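The demonstration was at two in the afternoon on Friday, at a private address, and she had been told to wear flat shoes. She took the bus to Jusgate and walked the rest of the way.

Menness had sent her a letter. It said she was one of 132 people picked to see the work at hand before the units went out to homes. It did not say who had picked her. She had filled in a form in March, for a different thing, and supposed that was it.

There were six other visitors when she got there. They stood close together and spoke in low voices, the way people do in a stranger's home. A guide in a gray vest asked them to keep their bags on their shoulders.

"It folds today," the guide said. "Last week it was dishes."

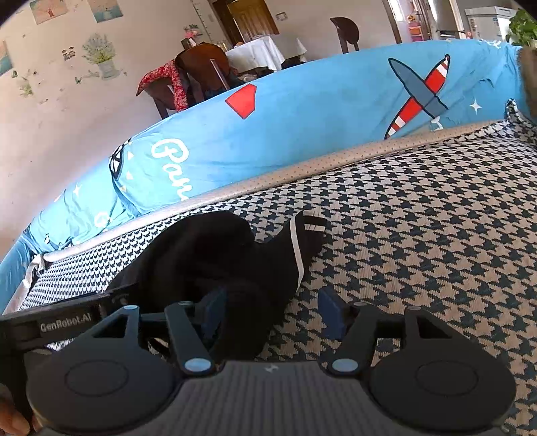 Culta
Staff Writer, Short Fiction

The black thing on the checked cloth was going to be folded. Everybody understood that much. A man near the back wanted to know whether it was a shirt or a pair of pants, and the guide said the system did not need to be told.

"But do you know?" the man asked.

The guide looked at it. "It's clothing," the guide said.

She moved a little to the left to see better. At home she had a chair where the laundry went. Her mother had kept one too, in the front room in Đàm, and when company came her mother would throw a sheet over the whole pile and say it was being repaired. She had not thought of that in years.

The two fingers opened. Then they stayed open.

"It has 2,292 folds behind it," the guide said. "Each one was done by a person first."

"Which person?" she asked.

The guide checked a card. "It was roughly forty people. The most from one person was 1,096."

She tried to picture it. One person, one pile, over and over, with somebody else's socks. She wondered if that person had gotten faster or slower toward the end. She wondered if they still folded things at home or if they had quit.

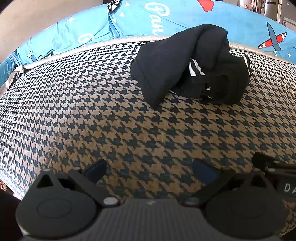
After the questions

They were given coffee in paper cups and a sheet with boxes to check. Would you have one in your home? Would you leave the room while it worked? She checked yes for the first and then could not decide about the second, so she left it.

The price was at the bottom, 980 a year, with the first month free.

The man from the back had sat down beside her. He said he still thought it was pants. She said it might be. He asked if he could borrow her pen, and she gave it to him and went to find her bus.

At home the chair was as she had left it. She took a sweater off the top, laid it on the bed, and held her hands out over it with the fingers apart. She stood like that until the phone rang in the kitchen.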